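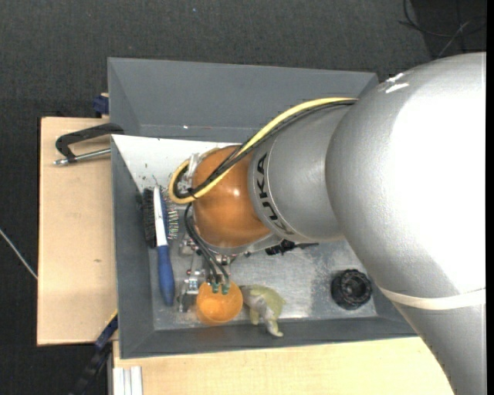
Edvin Bråten wrote in to ask whether he could skip the clamps if the arm is only running slow. No, Edvin. Slow is how a bin gets to the edge of the table while you are admiring it.

Bin-picking tips, shop rules edition, last touched January 18, 2018:

Clamp the bin to the board before the arm gets power. Wiggle it. Wiggle it again like you mean it.

Leave slack in the cables at every joint, then jog each axis to its limit and watch the loop. Tape is a confession.

Mix the bin. Brush, toy dinosaur, something round and black. An arm that has only met neat boxes will be rude to everything else.

Hands stay out until the pendant says stopped and the key is in your pocket. Rule 5 on the Lestulden sheet, and the one Kai Ehlers has underlined 2 times.

Wipe the suction cup.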